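Section 5. Setting Up and Maintaining the Beverage Can Station

5.1 Purpose

This section explains how to prepare a work table for receiving, checking, and sorting beverage cans at Skilham sites. It applies to all staff assigned to the Flulia recycling program. Read the entire section before setting up a station for the first time.

5.2 Preparing the Table

1. Select a level table with a matte surface. Glossy tops reflect overhead lights and make small print harder to read.

2. Wipe the surface with a damp cloth and allow it to dry completely.

3. Place the Frei collection bin on the floor at the right-hand end of the table. The rim of the bin must sit below the edge of the table.

4. Keep at least 7 inches of clear space along the front edge.

CAUTION: Do not set cans on the front edge of the table, even for a short time. Empty cans tip easily and may roll.

5.3 Placing the Cans

1. Stand each can upright on its base. Do not stack cans during checking.

2. Group cans by shape. Slim cans, such as those used for many energy drinks, are kept together. Standard soft drink cans are placed separately.

3. Turn each can until the barcode or the recycling statement can be read. On some cans the words "PLEASE RECYCLE" are printed beside the recycling symbol. Other cans carry only a barcode and small print.

4. Leave enough room between groups to lift one can without touching the next. 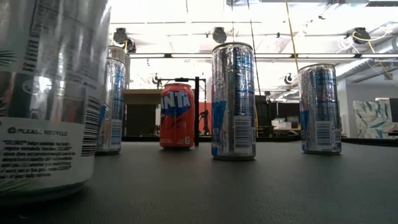
5. Check each can for liquid by lifting it slightly. Any can that feels heavier than an empty one must be set aside and handled as described in 5.4.

6. Inspect the rim and the base for sharp edges. Damaged cans go directly into the bin and are not returned to the table.

NOTE: Printing on a curved can may be difficult to read from one position. Turn the can by its base. Do not lean over other containers to read a label.

5.4 Cans Containing Liquid

1. Confirm whether the can has been opened. Unopened cans are not recycling and must be returned to the supply shelf.

2. Empty opened cans into the sink. Rinse once with cold water.

3. Place the rinsed cans upside down on the drying tray for 5 minutes before returning them to the table.

WARNING: Never puncture or crush an unopened can. The contents are under pressure and may cause injury.

5.5 Clearing the Station

1. Transfer all checked cans to the bin by hand. Do not sweep them off the table.

2. Close the bin liner when it holds roughly 80 standard cans. Overfilled liners may split when lifted.

3. Attach an Ikley tag to the liner and write the station number on it in permanent ink.

4. Wipe the table again, including the underside of the front edge, where spilled drinks tend to collect.

Questions regarding this section should be directed to Ernő Sárközi, Site Services. Requests for replacement bins and liners are submitted on the form in Section 7.

Section 5 last revised 19 June 2020.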